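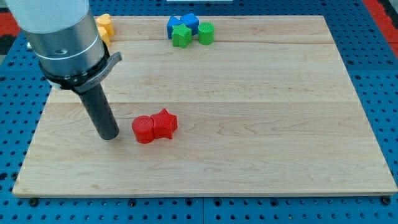 How many demonstrations does it take to teach an arm to push one block up against another?

We collected 300 and threw out 80 of them, and the system trained on what was left gets the easy pairs right on most tries. Pairs with a star in them still need more examples.

March 8, 2023
By Henok Tilahun

Block Pushing, the Gallery

Welcome to the Movura collection page, where grown adults with degrees push small plastic shapes across a board and write down how it went. A session works like this: one person drives the arm with a hand controller and the other types a sentence saying what the first person is doing. "Push the red cylinder next to the red star." "Move the green star a bit left." The recording and the sentence go into the set together, and the learner is supposed to find the connection. Some days I look for it myself.

Ferdinand Egger wrote the rules for the sentences, which come to 2 pages. You may say "a bit." You may not say "a smidge," after a long afternoon on which Mechthild Steiner said nothing else. Color comes before shape. No swearing in the text field, as the learner will take it for an instruction.

Red with red
The red cylinder and the red star, touching, with the tip of the tool just to the left of them. Blue and green have set up a small colony toward the far edge, and yellow is keeping to the corner by the wrist.

If you've never tried to push a cylinder with a rod, it rolls around the contact point like somebody avoiding a conversation. Stars are worse. You get the tip between two points and feel clever, and then the whole thing pivots and you're typing "rotate the star" as if that had been the plan. Arben Todorova calls this relabeling. It is allowed, provided the new sentence is true, and a fair number of our best examples started out as something else.

Run 204 deserves a mention. The sentence reads "push the blue cube away from the green star," and the recording has the blue cube going directly into the green star, at speed, with what I can only call confidence. Sivaprasad Pisharody wanted to keep it as a negative example. It went in the 80. He still brings it up.

The rest of the rejects were duller: sentences typed too early, recordings that began before the arm was in position, and one long stretch in which both people on shift believed the other one was driving.

We start again in May with longer instructions, the kind with "and then" in the middle. Ferdinand is working on page three of the rules. Anyone who wants to drive can put a name on the sheet by the door. Mechthild has the mornings.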